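Naming Rivers Before Drawing Them: My Worldbuilding Project Report

So for my project I decided to build a language for place names on a made-up island called Valleo, and then see if players in a tabletop game could guess what a place was like just from hearing what it's called. I've been running games since middle school and my town names have always been terrible (one was basically a sneeze), so this was a bit personal!

I started with 11 root words. "Ful" means salt, "tine" means harbor, so Fultine is the old salt port on the south coast. "Bassi" is just "low fields," and it's a farming district that floods every spring. I wanted the northern names to feel like they came from different settlers, so up there you get Wukov, with harder sounds and shorter words. By December I had 290 names in a spreadsheet, way more than any game is ever going to use.

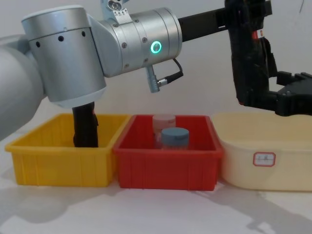
Then came the testing part. I got 8 players and ran 2 sessions, one with my new names and one with names I pulled from a random generator. After each session everybody wrote down what they remembered. With the generator names, people mostly wrote stuff like "the snow town" or "that place with the bridge." With mine they remembered Fultine and Wukov right away, and one player worked out the word for salt and used it to find a hidden mine, which I had not planned for at all.

Bassi didn't go so well. Everybody thought it was a person. I've since changed it to Bassi Fields on the handout and I'm still not happy with it. If I get to keep going next semester, I want to do the street names in Fultine.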